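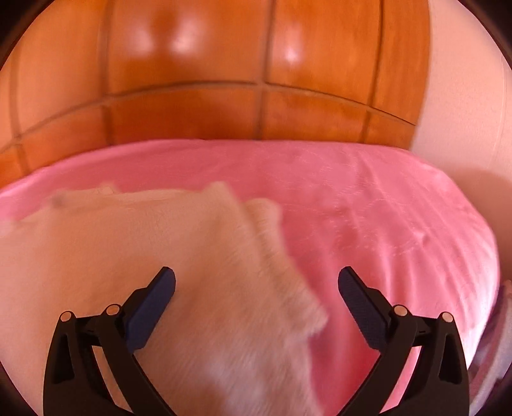 Sleeping Badly in Gesamham: A Report on Hall Bedding
Second-year project, submitted 2021-08-22

Our question was whether first-year students buy bedding for warmth or for looks. We put 90 questionnaires under doors at Enport Court in June and got almost 2000 words of complaint back, mostly about the heating.

Fluffy things won easily. Students who owned a fleece or a plush pillow rated their rooms as warmer, though our thermometer did not agree with them. It did not agree with our other thermometer either.

Limits of the study: 10 forms were filled in by the same hand, and 2 had been used as coasters. We kept the coasters in, as the answers were quite thoughtful. Washing habits were left out after the pilot, at the request of the people who ran the pilot.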